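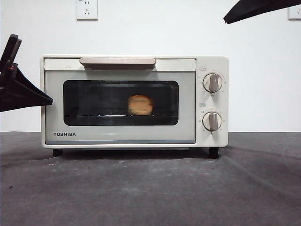
Amato Guest Rooms, Pruvonia: review of a four-night stay

Posted 14 November 2022

I stayed at Amato in September for a work trip, with one free day at the end. I picked it for the price and the distance to the Nolerow conference hall, which is a 12-minute walk if you take the path behind the bus station. The bill for four nights came to 1,154 with breakfast. The hotel attached to the hall wanted 1,377 for the same dates without it.

Check-in

The front desk closes at nine. My train was late, so I called ahead and was given a code for the key box by the side door. The code worked the first time. The side door is on the lane, not the main street, and the sign for it is small. If you arrive after dark, look for the green mailbox.

The room

I had a double on the second floor at the back. The bed was firm and the sheets were changed on the third day. There is a proper desk with two outlets above it, and the chair is good enough for a few hours of work. Closet space is tight for two people. The bathroom has a shower only, with strong pressure, though the hot water takes a while to reach the upper floors in the morning.

Front rooms look onto the street and get the delivery trucks from six. Ask for the back – there is no extra charge.

Shared kitchen

Guests can use the kitchen on the ground floor until ten at night. I used it twice. Shelf space in the fridge is marked by room number, and you are expected to wash up after yourself.

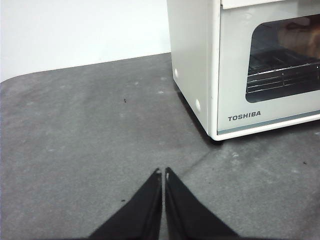

A toaster oven on the countertop.

Breakfast

Served from seven to nine thirty. Bread, cheese, eggs, fruit, and one hot dish that changes each day. Coffee comes from a machine and is average. On the last morning they packed me a bag because I was leaving before seven, and the bag was better than I expected.

Eating nearby

Restotetti is on the corner and most guests seem to end up there. The soup and the grilled fish were both good. It fills up by seven thirty and they do not take bookings for fewer than four.

Wifi and meeting room

Wifi was fine in the room and weak on the stairs and in the kitchen. I measured nearly 70 Mbps at the desk, which was plenty for video calls. The meeting room seats eight and costs 100 for a half day. I looked in but did not use it. It has a screen and a whiteboard, and the window faces the parking lot.

What I would change

Later desk hours, a light over the side door, and a second luggage rack. The parking lot is also too small for the number of rooms, so drivers should plan on using the public lot by the station.

Overall

Four out of five. Clean, quiet at the back, and cheaper than anything else within walking distance of Nolerow. I have another meeting there in spring and plan to book the same room.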